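Would you read your grandmother's letters?

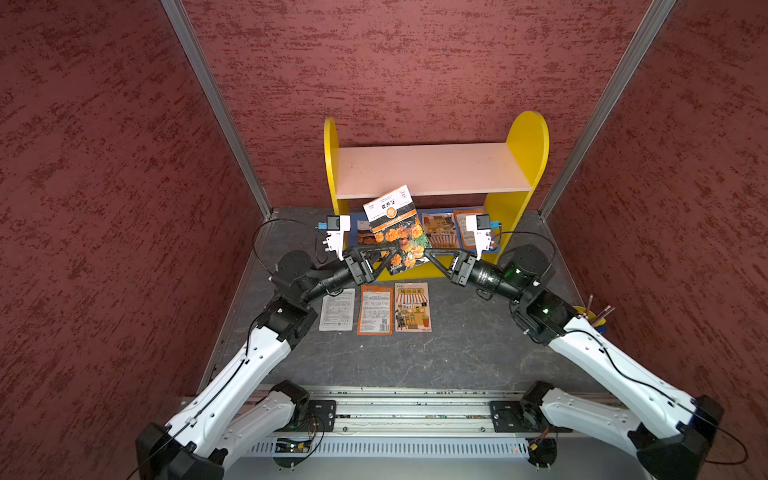
OPINION | ETHICS & EVERYDAY LIFE

By Maysoun Sabbagh
September
171 shares · 10 comments

A reader poll in the Grorton paper put a question to us all last month, and I have been arguing with my kitchen radio about it ever since. Suppose you found a bundle of letters marked "burn these", written by someone long dead whom you loved. Would you read them first?

Most people who wrote in said yes, and rather cheerfully too. My old friend Dzintra Kivi said yes before I had even finished asking her, and then wanted to know whether I had some (I haven't, more's the pity).

I find I'm a no, or at least a slow and reluctant no. We tend to talk as though the dead have nothing left to lose, and I can see the sense in that — they won't blush, and they won't ring us up to complain. But a promise made to a dying aunt still feels like a promise the morning after the funeral, and I don't see why a request on an envelope should weigh so much less.

Lawal Eze, who taught history for years and has the patience to prove it, thinks I am being soft. Half of what we know about ordinary lives, he told me over two pots of tea, comes from papers somebody was told to destroy. He is right about that, and I would be sorry to lose them. I do think there is a difference between a scholar opening a box after a century and me, in my slippers, wanting to know whether Gran ever really liked Grandad.

Perhaps time is what does it. I would give them 100 years, and leave the string tied until then. My own children can decide about mine, though I'd be glad if they asked each other first.

We use cookies to improve your visit. Accept | Manage settings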